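Ticket 3136: Left gripper drops thin stock at the perforated table
Project: Ukley (two-arm bench, shared workshop)
Status: Open, again
Priority: Medium, or High if you ask whoever sweeps up

Summary
Pick routine on the left arm closes on a thin strip, reports success, and lets go somewhere between the clip stand and home. It reports success for that too. Firmware is Rebelo build 1857, which was supposed to be the cure.

Log, April

9:40 Restarted everything. Felt better. Fault unchanged.

10:15 Grip force was set to 900 in the config, a number I apparently chose in a mood. Raised it to 3940. The gripper now drops the strip with more conviction.

11:05 Slowed the approach and stopped the routine right after the fingers closed, with the strip still held in the clip at the other end. 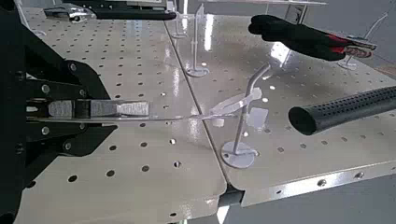 Wikell replied at 11:32: Leave the force alone, please. You're pulling against the clip before it has let go, so the strip slides through the fingers and the controller still sees them shut. Put a pause in before the retract. And put 900 back, I have to share that motor with you.

11:50 900 is back. Added a pause of half a second. Four good picks, then a drop. I had already started telling people.

1:20 Checked the finger pads. Bare metal on both faces. The Cuvau page says "textured for delicate work," which is generous. Will try a layer of thin rubber.

2:05 Moved over to the pegboard to see if the fault follows the arm. Test tool is the screwdriver with the red shaft, on the theory that anything that fat ought to be hard to lose.
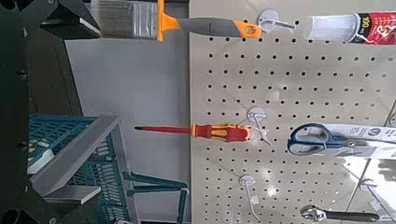
Next steps
1. Rubber on both fingers, then rerun the strip test at 900.
2. Make "success" mean the part is still there at home position.
3. If it drops again, roll back from 1857 and reopen the argument about whose idea that was.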